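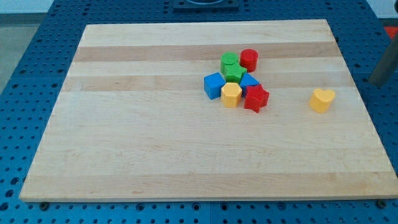
Plistidska Residents' Association
Minutes of the meeting held 2023-01-04 in the upstairs room

Present: Orysia Vasylenko (chair), Filippos Panagiotou, Herman Rondonuwu, Sugeng Rondonuwu, Ivars Adomaitis (minutes)
Apologies: the couple from the top flat, who sent a card with a snowman on it

1. Minutes of the last meeting

Agreed, after Herman asked that "shouted" be changed to "said firmly". Sugeng, who was sitting next to him at the time, abstained.

2. The hedge

The hedge between the car park and Karnov Lane is still there. Filippos reported that he had written to the owners of the lane and received a reply thanking him for his interest in hedges. He has written again.

Orysia asked whether we might simply cut our side. Herman felt this would be an admission that we have a side. Discussion followed. It was agreed to cut our side and admit nothing.

Action: Herman to borrow the long shears. Sugeng to hold the ladder, under protest.

3. Bins

The new collection timetable has arrived and is printed in a green that cannot be read under the hall light. Ivars will copy it out in black and pin it by the door. There was a request that food waste go in the food waste bin. It was noted that this same request appears in every set of minutes we have, and that whoever puts whole loaves in with the glass has plainly not been reading them.

4. Roof

Two quotes were sought and one was received. Swati Roofing want £3000 to replace the flashing and make good the corner above the stairwell. The other firm, Rellov, came to look, said "oh dear", and have not been heard from since.

Filippos thought we should wait for Rellov in the interests of fairness. Orysia, who lives under the corner in question, thought fairness had had long enough. She described the bucket arrangement in some detail. Vote: four in favour of accepting the Swati quote, none against, Filippos abstaining on principle. He was asked which principle and said he would circulate a note.

Action: Orysia to accept the quote and ask whether they can start before April.

5. Noise

A complaint has been received about a trumpet. The trumpet's owner, being present, wished it recorded that it is a cornet. The meeting recorded it. Sugeng agreed to stop by nine in the evening and to learn a second tune.

6. Spring lunch

Sugeng proposed a shared lunch in the courtyard in April, with 40 places, tables borrowed from the school. Herman pointed out that last year's lunch was also to have been in the courtyard and was eaten on the stairs. Orysia said the rain had been nobody's fault — a generous view, given who picked the date.

People will be asked to put their names against a dish this time. Last year we had nine potato salads and a melon. Ivars offered to make the list and was thanked before he could add any conditions.

Action: Ivars, list. Sugeng to ask the school about tables.

7. Any other business

Filippos has found a single brown glove, left hand, on the second landing. It is on the radiator and may be collected.

Herman raised the hedge again. The chair ruled that the hedge had been dealt with. Herman said firmly that it had not.

Meeting closed when the heating went off. Next meeting to be fixed once the roof has a start date.

I.A.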